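The Long Way Up to Wamimley

My grandmother rode the Wamimley hill climb every November until she was well past the age when people tell you to be careful, and it was she who gave me the old green Wouters, with its stiff brakes and a saddle like a church pew, and told me I had better get on with it.

So I got on with it! There were 52 of us at the start, stamping our feet outside the bakery, and I had the number 40 pinned on crooked. The road goes gently at first, past the Morkik farm with its geese, and I remember thinking (foolishly, as it happens) that I might rather enjoy myself.

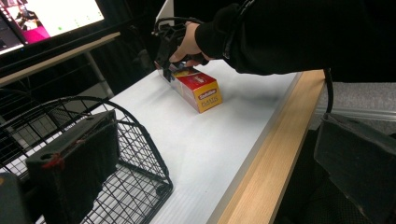
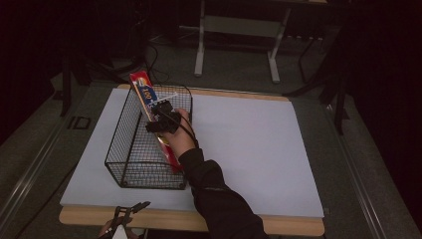
Then came the bends. There are nine of them, each a little meaner than the last, and by the fourth I was talking to the bicycle as you might to an elderly horse. A boy in a Fotura jersey came up beside me, breathing like a kettle, and for a mile or so we kept each other company without a word, first his wheel in front and then mine.

At the top there is a stone with 2,288 carved in it, the height in feet, and my grandmother was sitting on it in her big brown coat with a flask between her knees. She looked at her watch, and she looked at me, and she poured the tea.

"You were slow through the trees," she said, and moved over to make room.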